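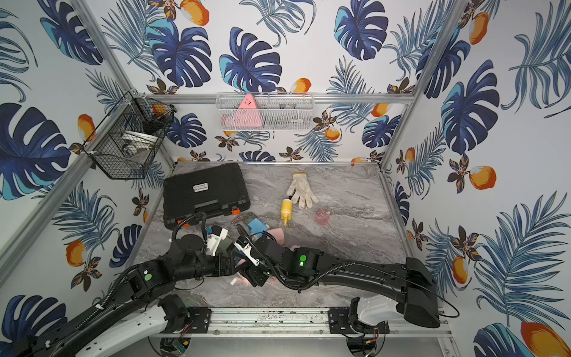 The Jungle Corner: a little workspace with a lot of wallpaper

Nov 26, 2025. Posted by Maham Tanoli

I have wanted to use this wallpaper for years. I first saw the pattern in a sample book back in March, and I carried the swatch in my bag until the corners went soft. Everyone I showed it to said the same thing, that it was lovely but too much for a room. So I stopped looking for a room and papered a work corner instead! Three walls, a marble-look floor and as many leaves as I could fit in. I've grouped my notes by stage, so skip to whichever bit you came for.

The paper
Big monstera leaves in navy and turquoise, blue feathery fronds, tiny brown-and-gold flowers, and then the orange fruit. I call them mangoes. Karabo Dlamini insists they are papayas and we have agreed to leave it there. The orange is what sold me, because all that blue would feel chilly without it.

Planning the cuts
This took longer than hanging it. I laid the strips out in the hallway and moved them up and down until I was happy with where the fruit would land. I wanted a whole one on the right wall near the middle, and I got it.

First strip up
Yakubu Ibrahim held the top while I smoothed from the center out. The first strip went on crooked and had to come off again. The second was better, and by the third we had stopped talking to each other and were just enjoying it.

The frame
Silver aluminum rails along the corners and edges. I did think about painting them and I'm so glad I was lazy – the plain metal gives your eye somewhere to rest. It's also what I hang everything from.

The floor
Gray and white marble pattern, after a very long evening of comparing grays. A plain floor looked unfinished next to the leaves and a busy one made me dizzy. Small things with no color in them do vanish on it, I'll admit. I've spent ten minutes hunting for a clear bottle cap.

Baskets
Wire mesh, one black and one white. The black one hangs on the left and the white one is on the back rail. Mesh was Nuno Gouveia's suggestion, and it was a good one, as the pattern carries on through the wire and you can see what you've put away without tipping it all out. They don't match and I like them better for it.

The black case
Large, hard plastic, with a textured top and orange latches. I would love to say I chose the latches to go with the fruit. I had the case long before the paper, and the match is pure luck, but I grin every time I notice it.

Gloves and bottles
White cotton gloves with a yellowish cuff are my favorite for fiddly jobs, and I go through a lot of them. Yellow squeeze bottles too, the kind with a pointed nozzle, which put a drop exactly where you want it. If it comes in a cheerful color, it has a better chance of being found again at the end of the day.

A working day
I keep meaning to be one of those people who puts each thing back before picking up the next. Mostly I put everything on the floor and tidy at the end. The case lives toward the back, the rest wanders.

What I'd change
I'd order one more roll. I finished with a scrap no bigger than a postcard, and I've been nervous about scuffs ever since. I'd also line up the pattern from the back wall outward, where I started at the left and had to fudge a fern.

A few of you asked whether I get tired of looking at it. Not yet! I still find flowers I hadn't spotted, and the blues go a completely different shade in the evening. Fatos Dimitriou has now asked for the same thing in his hall closet, so there will be a second gallery once we've settled on a pattern. He is leaning toward lemons.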